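Zarkine para propietarios: mi opinión después de un invierno entero
24 de febrero de 2022

Tengo un piso pequeño alquilado y, desde el año pasado, también la casa que era de mis tíos, así que un día me vi con dos contratos, dos comunidades y una carpeta de recibos que ya no cerraba. Un compañero de trabajo, Gareth Hebden, llevaba tiempo insistiéndome con Zarkine, y en diciembre me decidí por fin a pagar la suscripción (39 euros al mes, que no es poca cosa cuando solo tienes dos inquilinos).

Lo primero que diré es que el alta me gustó muchísimo. Metes la dirección, la renta, la fianza, y el programa te prepara un calendario de cobros clarísimo. El piso lo tengo en 886 euros y la revisión anual me la calculó sin que yo tuviera que buscar nada - ¡con lo que me costaba antes!

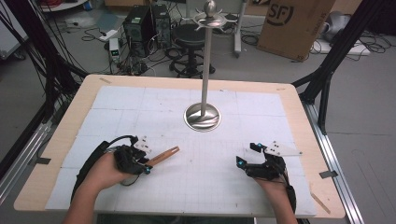 Lo que menos me convence

La parte de gastos va más floja. En la casa tuve que cambiar la caldera y arreglar una bajante, 3000 euros entre las dos cosas, y Zarkine se empeñaba en ponérmelo todo como mantenimiento ordinario. Escribí a soporte y tardaron seis días en contestar, eso sí, con una amabilidad que desarma. Al final se corrige a mano, factura por factura, y luego el resumen anual sale bien.

Tampoco me entusiasma la aplicación del móvil, que te pide la contraseña cada dos por tres.

Frente a Garkix

Antes había probado Garkix, que es más barato y para un solo piso cumple de sobra. Pero no avisa de los vencimientos de contrato, y a mí ese aviso me da mucha tranquilidad - soy de las que se acuerdan tarde de todo.

¿Lo recomiendo? Si tienes dos o más viviendas, sí, con cariño y con esa pega de los gastos. Yo he renovado hasta diciembre.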